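The Lunchbox Drawer: a gallery of containers and the lids that left them

It began on a Saturday, when I opened the bottom drawer in the Skudport kitchenette looking for something to put half a lasagne in. I found many bottoms and many tops, and very little in the way of marriage between them.

What follows is the result of going through the lot. Everyone who uses the kitchenette was asked to bring back whatever they had at home, and to their credit they did, mostly in shopping bags left outside my door without a note. I have written a line or two for each piece. Some have pictures on the old page, which will be moved across when Ebbe Lundgren remembers the password. The text is all here in the meantime.

The rules were simple. A container stays if it has a lid that goes on. A lid stays if it has a container that will have it. Anything stained orange is judged on its character.

1. The Cervantes soup tub
Round, white once. Came with takeaway soup from Cervantes, the lunch place down by the ferry, which I recommend on any day they aren't doing the parsnip. The lid fits so well that Etenesh Tufa needed a butter knife to get it off. Kept.

2. The other Cervantes soup tub
Same shop, same soup, different size by a whisker. Takes none of the lids belonging to the first. I would like a word with whoever does their ordering.

3. The glass one
Everybody's favourite, heavy as a doorstop, with clips on all four sides. Three of the clips work. Higinio Lozano says it was his and has been his all along, and Ezequiel Lozano says it was their mother's. It has gone back to the Lozano household, where the matter can be settled out of my hearing.

4. The margarine tub
There is always a margarine tub. This one held drawing pins. It now holds drawing pins in a different drawer.

5. The golden one
A favourite of mine, and the one that started the argument about whether takeaway trays count as containers at all. I say they do. It's a shallow thing, rounded at the corners, and a decent colour for something that generally turns up under noodles. A slice of quiche would look very well in it. Soup would be a mistake, and I speak as someone who has made it.

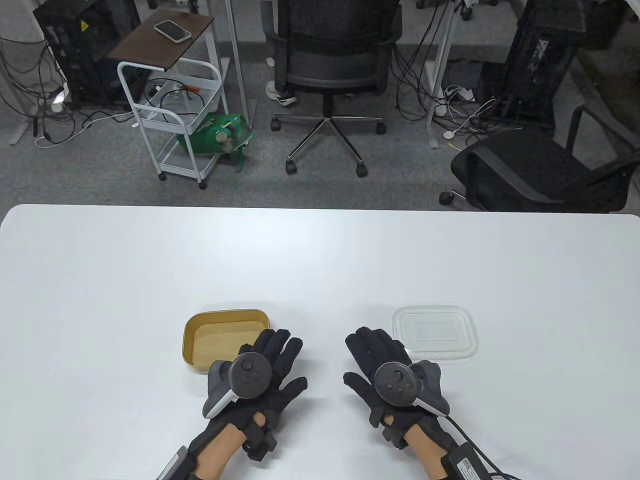
The golden tray and a clear lid, laid out on the big white table. Note the ridges on the lid.

The ridges are where opinion divides. Aurelio Bautista holds that a lid with ridges stacks better. Etenesh holds that ridges are where the gravy lives. Having washed a great many of them in February with the hot tap playing up, I am with Etenesh, though I'll grant Aurelio that a plain flat lid looks like it has given up.

6. The Kilis bakery box
Cardboard, with a grease map on the base resembling some minor coastline. Kilis do a very good cheese pastry and will sell you 12 for the price of ten if you go in at closing time. The box was never meant to last beyond the walk home and had been in the drawer since before the new carpet. Recycled, with honours.

7. The set of five
Sold as a nesting set, each one sitting neatly inside the next. There are four. The missing one is the middle size, so the whole thing rattles like a tram. If you have the middle one, I won't ask questions.

8. The Birach tin
An old biscuit tin, red, with a dent in one corner. Birach is where Ebbe grew up and the tin came over with him. It doesn't belong in a drawer of lunch containers by any reasonable standard, and it would be a brave person who said so to Ebbe. It now sits on the shelf above the kettle and has biscuits in it, for the first time in my experience.

9. Lid, purple
No known relations. Too big for everything we own and slightly too small for the cake stand. Aurelio has been using it under a pot plant, where I gather it is very happy.

10. Lid, square, smells of curry
Washed twice. Left on the windowsill overnight. Washed again. Still smells of curry. It fits the container we use for rice, so I've declared this a feature.

11. The one with someone's name on it
The name was written in marker on a strip of tape and has rubbed away to a capital and a smudge. It might be an E, which narrows it down to three people, all of whom deny it. A good solid box, 500 mL according to the bottom, with a grey seal that still seals. If it's yours, come and be an E about it.

12. The jar
Not a container, said Higinio. Holds things, said I. It has a lid, the lid goes on, and by the rules as written the jar stays. It is presently full of rubber bands, which I found at the back of the same drawer and couldn't bring myself to throw out.

Where things are now

The drawer shuts, which I hadn't seen it do in some time. Bottoms are stacked on the left by size, lids stand upright on the right in an old letter rack. Please put them back like that. The orphans are in a bag on top of the fridge and will go out with the recycling at the end of the month, apart from the purple one, which has its career to think of.

Anyone wanting to start on the mugs is welcome to. I'll be having my lasagne, which went into the freezer wrapped in foil because I couldn't wait for the rest of you.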